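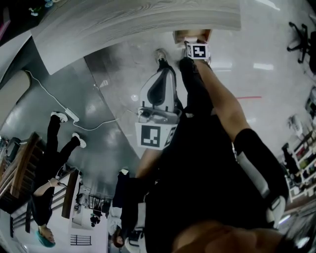
Hemgate Pictures to Release "Urnelon" in 103 Theaters

KELCOMBE, March 24, 2022 - Hemgate Pictures will open the thriller "Urnelon" in 103 theaters this October. The company has read the other announcements in this genre and would like to promise less.

"Urnelon" is not the scariest film of the decade. We doubt anyone can measure that. It is a slow, talky picture about two sisters who buy a shut-down ferry and start hearing a third passenger below deck. Hatsue Sugawara and Firdevs Tatlı play the sisters. Bastien Millet plays the man who sold them the boat and won't answer his phone.

Director Baptiste Lacroix shot the film in four weeks at Alcaraz. He has asked us not to call it a comeback.

"I made one film people liked and one they didn't," said Lacroix. "I don't see what I would be coming back to."

A test screening drew 829 people. Most stayed to the end, though we are wary of reading much into a free ticket. Several disliked the last scene. It has not been changed.

There are no plans for a sequel, whatever the fan sites say. Producer Pascal Royer was asked twice. "Let's see if anyone buys a ticket to this one," he said.

The trailer runs two minutes and leaves out the ending. Press screenings will be held in Kelcombe before release. Requests should go to the Hemgate press office.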